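Setting up your blood pressure kit at home

I wrote this section after my third clinic day of explaining the same steps over the phone, so grab a cup of tea and read it through once before you start. You'll have the Halvorsen cuff, the Plornier monitor and a paper diary in your bag. If anything's missing, ring us and we'll post it out.

Before you begin

1. Put the four batteries in the monitor. The flat ends go against the springs (I still get this wrong in a hurry!).

2. Set the clock. Hold the left button until the hour blinks, then tap it up or down. The monitor remembers 200 readings, and a wrong clock makes a real muddle of them.

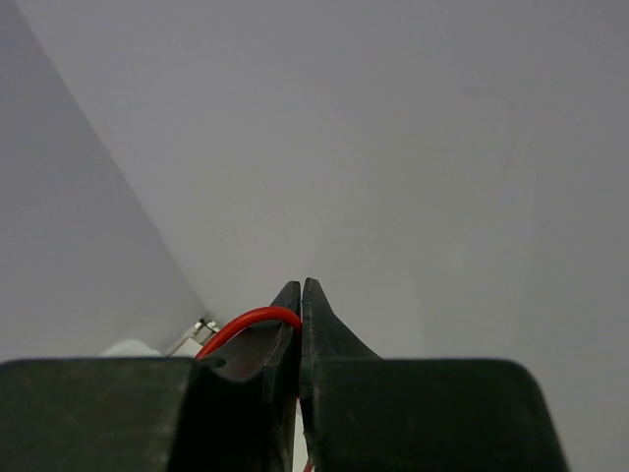

3. Plug the cuff hose into the side of the monitor. Push until it clicks.

4. Wrap the cuff around your bare upper arm, two fingers above the elbow crease, with the hose running down the inside.

Caution: Please don't use the arm you've had lymph node surgery on, or one with a fistula. Call me first and we'll sort something out.

Taking a reading

5. Sit for five minutes with your feet flat and your back supported. No coffee or smokes for half an hour beforehand, and go to the loo first – a full bladder really can push the number up.

6. Rest your arm on a table at heart height. A folded towel underneath is fine.

7. Press Start and stay quiet until the cuff lets go. Wait one minute, then do it again and write both in the diary.

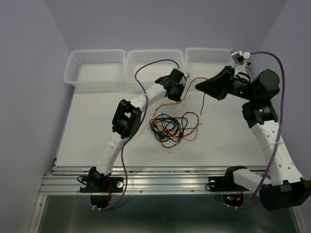
Urkmont Community Health – Home Monitoring Team

Note: One high reading isn't a reason to panic. If the top number is 166, say, sit for another five minutes and repeat it. If it's 180 or more twice in a row, phone the clinic that day. With chest pain, trouble speaking or weakness on one side, call an ambulance straight away.

8. Do this morning and evening for seven days, then bring the diary and the monitor to your appointment.

The Skundilon phone app is optional. I like it, plenty of my patients don't, and the paper diary is every bit as good.

Aurora Falcão, clinic nurse
Updated Wednesday, September 25, 2019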